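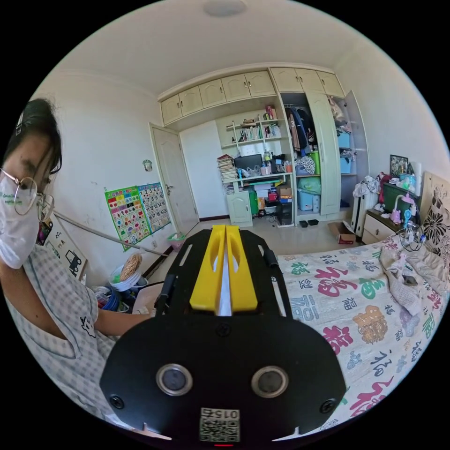

The Everything Room

I have a theory that every home has one room where all the rest of the home ends up. Mine is the bedroom. I sleep in there, sure, but I also pay bills in there, store winter in there, and keep a stack of papers on the desk that I've been meaning to go through since my last job (I changed jobs in May, and it was already tall then).

So when my editor asked for a piece on bedrooms that do too much, I said yes before she finished the sentence. Then I called Lizeth Flores, who has spent years fixing up small apartments in the Gurwood buildings and has strong feelings about wardrobes.

Her first question was how far mine went up the wall. All the way, I said, cabinets across the top. "Good. What's in the top ones?" I had no idea. I got a chair. Two quilts, a fan with no plug, and a bag of other bags!

Lizeth likes a built-in unit that runs the whole back wall, with the desk tucked into the middle and books over it. You get one big calm surface when the doors are shut, and when they're open you get the truth. She told me to pick one cream or white for the doors and the nightstand and stop fussing. The color can come from the small stuff. I'm a big believer in this myself. A pink toy lamp does more for a nightstand than any tasteful lamp I've owned, and a bedspread with 福 all over it in red, green, blue and gold means the bed looks like a celebration even on a Thursday. (The character means good fortune. I'll take it.)

Now, the inside of the wardrobe. My mistake for years was hanging everything and then letting the floor of it turn into a swamp of scarves. Lizeth's fix is plain: bins under the hanging clothes, storage boxes on the shelves, and try to stay in one color family. Light blue is nice. I priced a fancy set from Brastier at 119 dollars and then found perfectly decent boxes at the Kinsella market for a lot less, so that's what I'd do. Put a basket down there too, for the things you wore once and can't commit to.

Because otherwise they go on the radiator. You know they do. There's no surface in a bedroom more tempting than a radiator, and mine has held as many as four sweaters and a pair of jeans. Lizeth wants it clear when the heat's on, and she's right, and I'm working on it.

Under the desk was harder. The computer tower has to live somewhere, and once it's down there it attracts friends — a cardboard box, a bin, another box. We pulled all of mine out and I kept half. The cables went into a shoebox. I'd love to say I labeled them.

What I didn't touch was the bookshelves. Lizeth suggested thinning the rows and I changed the subject to lunch. We had noodles at the place on Plondorton Street, and she drew me a plan for the top cabinets on a napkin, which is now in the stack on the desk, somewhere near the top.

Contact the editors | © Plondorton Home Magazine, all rights reserved | Back to top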